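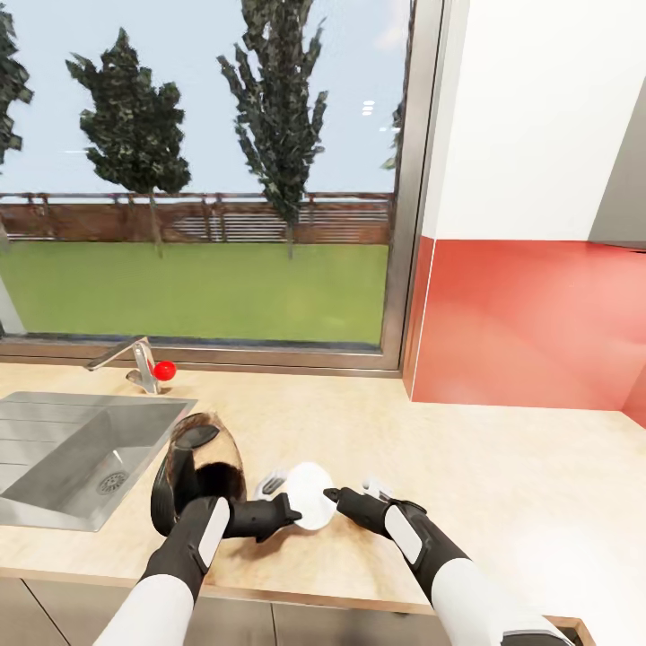 Rules for our kitchen tasks, second try

Sun 22 October

In June I wrote a list of rules for our simulated kitchen, and it had 52 points. I was proud of it. Then I noticed that I did not follow it myself, so I have thrown most of it away. The new list has 13 points and fits on one page. I will share the ones I care about most.

Write the end state first. "Move the plate" is a wish. For a plate held between two grippers, I want to read where it must stand at the end, on which side it lies, and how long it must stay there after both arms let go. We use 2 seconds.

Do not clean the counter for the robot. It is tempting to delete the fork and the carafe when they disturb a grasp. If the task sheet says they are there, they stay, and a touched carafe is written down as a touched carafe.

Name every object one time only. At Dakano we had "mug", "cup" and "small cup" in three files for the same model. Now a coffee maker with a glass carafe has one name for the machine and a separate name for the carafe, even while the carafe sits on the base.

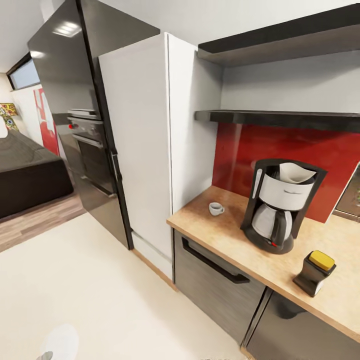
What I still do not know

How many repeats are enough? I run 10 for each task with a fixed seed list, and I report all of them, also the ugly ones. A reader of the Gronalora notes wrote me that this is too few for two-arm work. Maybe it is so. I will try a longer run on the plate task next, and change the rule if the numbers move a lot.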